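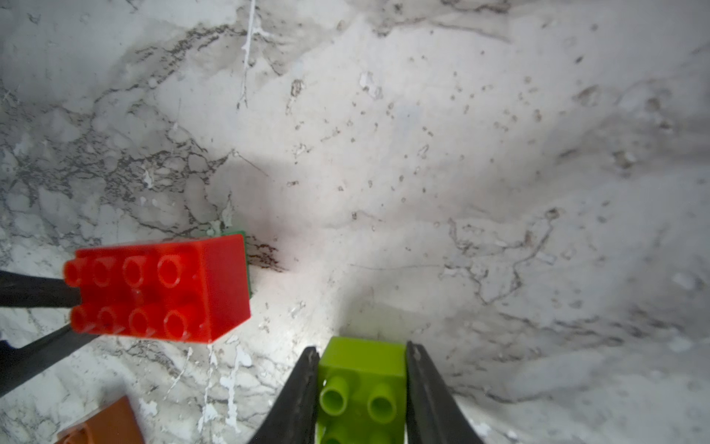 The toy building brick is a small block made to be joined to others of its kind and, just as importantly, to be pulled apart again afterwards. It belongs to the large and friendly family of construction toys, alongside wooden blocks, rods and metal strips, and it is found in nurseries, schools, waiting rooms and the bottoms of a great many toy boxes.

Most bricks carry raised studs on top and are open underneath, so that the studs of one are gripped by the walls or tubes of the next. Sizes are usually given by the studs, and a "two by four" has two rows of four. Larger bricks are sold for very young children, whose hands find them easier to hold (and whose parents find them a good deal easier to spot on a carpet!). 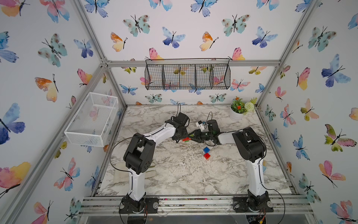
Joan Pellowe, Contributing Editor, Toys and Games

History

Plain stacking blocks are very old indeed, but the interlocking kind had to wait for materials that could be moulded closely enough to hold. In the town of Homov, the Vultham works began with a pressed rubber brick, which came in a box of 400 and tended to go soft if left on a sunny windowsill. Plastic took its place, and the later Trakeck sets, in 15 colours, are the ones most often handed down in families.

Collecting

Old sets are still swapped with great affection at the Zarei toy fair, held each May. The largest Trakeck box held 1,047 pieces, although the lid promised only 1,000, and complete ones with the original paper tray are much sought after.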